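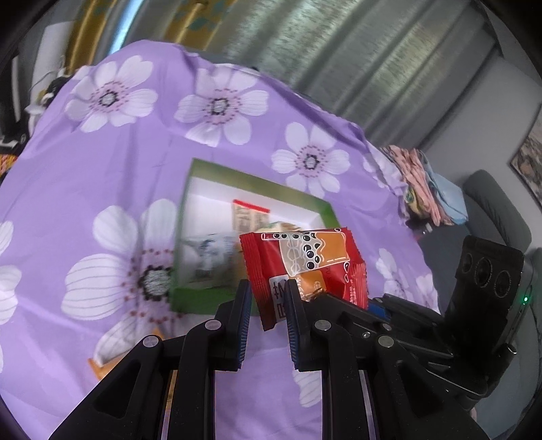 Photo: Mirnwood Stories, 24/12/2020

The Second Pair of Fingers

My aunt had always said that the purple tablecloth, the one with the big white flowers, was for company, and I suppose by the end of that winter she had decided that the grippers were company. There were 2 of them, and they had come in the same parcel from Olteo in October, wrapped in so much paper that we were still finding bits of it under the sofa weeks later.

The work was simple enough to explain and rather slow to do. You held the gripper in your hand, squeezed, picked up whatever you had been told to pick up, and put it down somewhere else. Then you did it again, up to 20 times for each thing on the list, and wrote down how it had felt. Olteo wanted to know which pads people got on with. The first gripper had smooth ones, grey and a little shiny, and the second had dark blue ribbed ones that my aunt said put her in mind of a good pair of corduroys.

She was meant to be only keeping me company. I had the job, I had signed the form, and she had her knitting and her chair. But she couldn't watch a person do a thing with their hands for long without wanting a turn (she had spent most of her life at the packing tables at Feneo, the biscuit people, and had opinions on how things ought to be lifted), and by the second evening she had the smooth one in her fist and was chasing a tangerine round the fruit bowl with it.

"It's too polite," she said. "It asks the thing if it would like to be picked up."

I wrote that down, and then I crossed it out and wrote "slips on round items", and then I felt mean and put hers back in underneath.

The snack packets were the hard part. They were puffed up with air like little pillows, and with the smooth pads they shot off sideways as soon as you squeezed with any conviction. One went behind the curtain and one went into her tea. The red one, with the cup of bubble tea drawn on the front, was the worst of the lot, and she took against it personally. She called it Figueroa, after a cat she'd had as a girl that could not be held by anyone either.

So when we came to try the ribbed pads she wouldn't let me begin with anything easy. She moved the open box with the green rim to where she wanted it, smoothed the cloth, which wrinkled again straight away, and put Figueroa down in front of me as though she were serving him.

I squeezed. The ribs took hold of the sides, the packet gave a small crackle, and up it came, quite upright and quite calm, with the cup facing me. I held it there over the edge of the box for much longer than the instructions asked for. My aunt had stopped knitting.

"Well, put him in, then," she said, but quietly, and I noticed she had leaned forward in her chair to see.

I put him in. She made me take him out and give her the gripper, and she did it too, slower than me and a good deal neater, and then she did it again with her left hand. It was past eleven by the time we reached number 103 on the sheet, and the tea had gone cold in both cups. I asked her what I should write for the ribbed ones, and she thought it over while she looked for the end of her wool.

"Tell them it's got a proper grip," she said, "and ask if they want the other one back."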